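Housekeeping standards under review at Laltgate

The residential college at Laltgate has changed the way it provides bed linen to its 750 students. Yoga Lubis, who has managed accommodation services since 2004, spoke with the college bulletin ahead of the April intake.

"Students used to bring their own linen, and many arrived from overseas without any," she said. "We now supply a full set on arrival, and a fresh set is available every week at the Nair building counter."

The college asks residents to strip their own beds and return used linen by 10 am. Sheets are washed off site at Trundisstead.

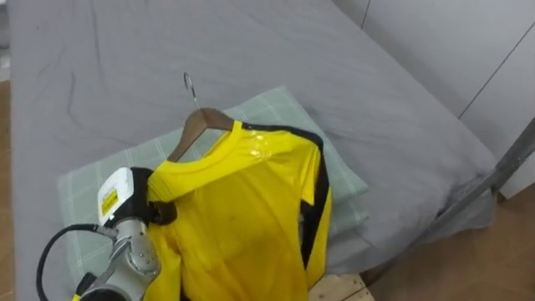
Oi-ling Ko said the weekly exchange was welcome but the counter hours did not suit students with early labs. "I have missed it more than once," she said. "An evening opening would help a great deal."

Ms Lubis confirmed that a trial of evening hours would begin next term - initially for 30 minutes on two nights a week. Residents may continue to use their own linen if they prefer, and a $40 deposit applies only to the supplied set.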